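Ice plant and bench notes, Ombridge Arena

Wed 2 February

The main rink was off the schedule for two nights last week while the brine temperature was brought back down. Both junior sessions moved to the Plemville pad, and the adult league games were pushed to March. Revised dates are on the board by the skate desk and will not be repeated in this item.

The fault was a stuck expansion valve on the number two chiller. With one chiller carrying the load, supply brine climbed from 16 degrees to 21 degrees Fahrenheit over the course of an afternoon, and the surface went soft in the corners first. Aurel Ursu shut the building heat off in the stands and ran the good chiller flat out until the valve was replaced. The slab was back on its set point by the second morning. Ice thickness at the time was an inch and a quarter at center and closer to an inch and a half along the boards, so there was enough cold mass in the sheet to keep it from breaking up.

Teams have asked why the ice felt slow on the first night back. After a warm spell the top layer refreezes with more air in it, and it takes several floods to work that out. We shaved hard, flooded thin, and repeated this four times before opening. A thick flood would have looked better sooner and then chipped under the first set of hard stops. Goaltenders reported the creases were still rough. Those are now edged by hand before the evening block.

Sharpening is the other matter. The bench did 994 pairs between the start of the season and the end of January, against 700 in the same stretch last year. The stone on the finishing wheel was replaced at mid-season and the dressing diamond is due next. Skates left after 5 p.m. will be ready the following day. There is no same-night service on league nights, and a coach standing at the window does not change this. 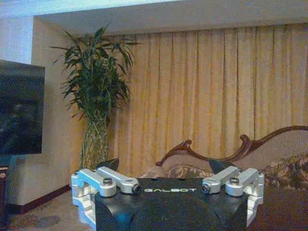
Galbot gripper, with its name between the two fingers.

A few points on hollows, as the same questions come up each week. The bench default is half an inch for players over 120 pounds and seven-sixteenths for lighter skaters. A smaller radius gives more bite and less glide. If you skated on fresh ice at Drernitz and felt locked in, that sheet is kept colder than ours and the edge behaves differently on it. Try the same hollow on our ice for two sessions before asking for a change. If you do change, go one step at a time – half an inch to five-eighths, for instance – and write the new number on the ticket. "Same as last time" is not enough when the last ticket is from October.

Uneven edges are mostly a seating problem. A blade that is bent, or loose in the holder, will not sit level against the wheel no matter how the jig is set. Before dropping skates off, hold the boot steady and try to move the steel side to side. Any play should be fixed first. The bench will tighten a holder screw at no charge but will not rivet. Riveting goes out to the shop in Te Moana and takes a week.

Emmanuel Odera has redone the glass inspection sheet. Each pane now has a number, starting at the Zamboni gate and running clockwise, and damage should be reported by that number. Two panes on the visitors' side have edge chips and are being watched. One support post behind the north goal has a worn gasket, and the rattle heard on dump-ins comes from there. The gasket is on order. Nothing is wrong with the glass at that post, and play can continue as normal.

The rink compressor log is open to any member who wants to read it. Hours on the lead compressor stood at 1825 when the valve was changed, counted from its last rebuild. The oil was sampled that day and the filter changed. The next sample falls in March, and the result will be posted with the log.

Bench hours are unchanged. Please dry your steel before you hand it in, take the soakers off, and tie the two skates together by the laces. Loose single skates go in the gray bin under the counter.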